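Newsletter-Abmeldungen nach Umstellung auf wöchentlichen Versand – normal oder selbst verschuldet?

Gefragt von Noman Ghumman am 13.12.2022
Kategorie: E-Mail-Marketing

Hallo zusammen,

ich betreibe einen kleinen Onlineshop für Second-Hand-Kleidung und verschicke seit drei Jahren einen Newsletter über Treltach. Bis September kam der einmal im Monat, danach auf Anraten eines Webinars jede Woche. Das Webinar war kostenlos, das hätte mich stutzig machen können.

Vor der Umstellung hatte ich 542 Abonnenten, jetzt sind es 428. Die Öffnungsrate ist ebenfalls gefallen, die Bestellungen über den Newsletter sind ungefähr gleich geblieben. Soll ich zurück auf monatlich? Oder sitzt man das aus? Und bringt es etwas, die Abgemeldeten noch einmal anzuschreiben?

Danke und Gruß
Noman

Antwort von Hanna Tkachuk (als hilfreich markiert)

Die letzte Frage zuerst: nein. Wer sich abgemeldet hat, bekommt keine Werbemail mehr, auch keine nette mit traurigem Hund im Betreff. Die Einwilligung ist weg, und eine Abmahnung kostet mehr, als diese Leute je bei dir bestellt hätten.

Zum Rest: Wenn die Bestellungen gleich geblieben sind, haben sich vermutlich überwiegend Leute verabschiedet, die ohnehin nichts gekauft haben. Das kratzt am Stolz, aber selten an der Kasse. Bedenklicher finde ich, dass du viermal so viel schreibst und dafür dasselbe verkaufst. Da würde ich ansetzen:

Geh auf alle zwei Wochen und lass das mindestens ein Quartal so laufen. Vorher sagt die Statistik wenig.

Biete im Abmeldeformular eine Auswahl an (monatlich / nur neue Ware / gar nicht mehr). Bei Treltach heißt das Präferenzseite und ist gut versteckt – Einstellungen, Listen, dann ganz unten.

Der Öffnungsrate würde ich nicht zu viel glauben. Manche Mailprogramme laden die Zählpixel von selbst, dann hat angeblich jemand um drei Uhr früh begeistert deine Mail gelesen. Klicks sind ehrlicher.

Und schreib in den Betreff, was drinsteht. »Neuigkeiten aus dem Shop« ist keine Neuigkeit.

Antwort von Mohsin Rana

Wechsel zu Datby, da hatte ich das Problem nie.

Antwort von Gumaro Orozco

Hanna hat das meiste gesagt. Ich würde noch nach Interesse trennen: wer auf Jacken klickt, bekommt Jacken, wer auf Schuhe klickt, bekommt Schuhe. Bei einer Liste deiner Größe reichen zwei Gruppen, mehr pflegt man sowieso nur bis Weihnachten. Und ein einzelnes Stück pro Mail lief bei mir besser als eine Collage mit zwölf Miniaturen, auf denen man am Handy nichts erkennt.

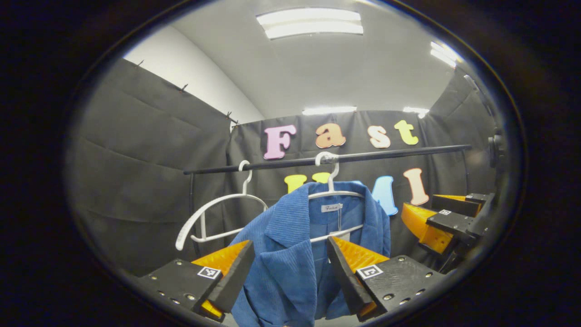 Uzma Marwat wendet im Kommentar ein, zwei Gruppen seien bei 428 Adressen schon eine zu viel, die Unterschiede gingen im Rauschen unter. Stimmt, solange man daraus Statistik machen will. Mir ging es eher darum, dass Leute mit Schuhinteresse nicht jede Woche Mäntel wegklicken müssen.

Kommentar von Noman Ghumman

Danke euch. Präferenzseite gefunden, sie war tatsächlich ganz unten. Ich probiere es mit zwei Wochen. Zu Datby wechsle ich erst mal nicht.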